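Shop > Laundry Room > Folding Tables > Marsden Folding Table
We use cookies to remember your basket and to count visits. Accept | Manage settings

Marsden Folding Table, White

By Plurkotby

The Marsden is a plain white table for folding and sorting clothes. It has a flat rectangular top, four straight legs and no drawers. It was drawn by Elis Gape for people who do a full load or more at a time and are tired of using the bed or the ironing board.

The top is a single piece with a matte finish. Cloth slides on it without much pull, so you can turn a shirt over without bunching it up again. The edges are eased on all four sides and will not snag knits. There is no lip, which means you can brush lint straight off into your hand.

Leg height is set with a pin at the factory position. You can raise it one step or lower it one step. Most people leave it where it is. If you are tall and you fold standing up, try the higher step first.

The table is rated for a spread load of 50 pounds. That covers a full basket of wet towels with room to spare. Do not sit on it or use it as a step.

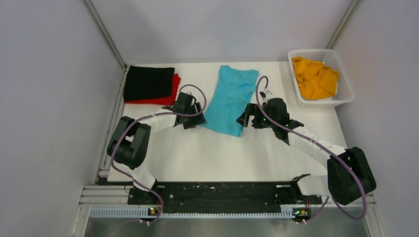 Laying out a folding table works best when the finished pile and the waiting clothes are kept well apart. Decide which side is which and stick with it. Most of our customers put the basket at one back corner and the stack at the other, and fold in the open part between them. A black piece folded on top of a red one takes up very little room at the back left, and the white basket at the back right still has a yellow-orange cloth waiting in it. With those two corners in use there is plenty of bare white top in front of the light blue cloth in the middle. Leave the front strip clear if you can. It is where sleeves and hems end up when you pull a piece toward you.

Larger things need a different approach. A flat sheet will hang over the front whatever you do, so fold it in half in your hands before you put it down. Fitted sheets are easier if the corners are tucked into each other first. Duvet covers fit once they are in quarters. For bath towels, fold lengthwise and then in thirds, with the raw edge turned in.

Light and dark pieces both show up well against the top. Black socks in particular are easier to pair on white than on a patterned bedspread.

What is in the box

One tabletop, four legs, four height pins, eight bolts, one hex key and a printed sheet of instructions. Baskets are sold separately. Any basket with a flat bottom will do, and a perforated one is a good choice if you carry damp things in it. Set it a little in from the edge if there are children or dogs in the house.

Putting it together

Lay the top face down on a blanket. Fit all four legs loosely, then tighten the bolts in a cross pattern. Turn the table over with a second person. If it rocks, loosen one bolt on the short leg by half a turn, press down on that corner and tighten it again.

Cleaning

Wipe with a damp cloth and a drop of dish soap. Dry it before you put clean clothes down. Bleach will dull the finish over time, and so will most bathroom sprays. Dye from new jeans can leave a mark if they are left lying wet – a paste of baking soda and water takes most of it off.

Choosing between the Marsden and the Trostatus

We also make the Trostatus, which has the same top on a hinged wall bracket. It drops flat when you are done and suits a narrow hallway or a closet laundry. The Marsden is steadier and can be moved around the room. If you have the floor space, we would pick the Marsden.

Ordering and delivery

Item number 331. The table ships flat from our Kesville warehouse. Delivery is to the front door, and the box is heavy enough that two people should carry it up stairs. Orders from laundromats, dormitories and guesthouses are handled by Reiko Ebihara, who can quote for larger numbers and arrange a single drop. Replacement legs and pins are kept in stock and can be ordered by item number.

Returns are accepted on unassembled tables in the original box. Keep the foam corners until you are sure.

Page updated Thursday, February 5, 2026

Shares: 12 | Comments: 3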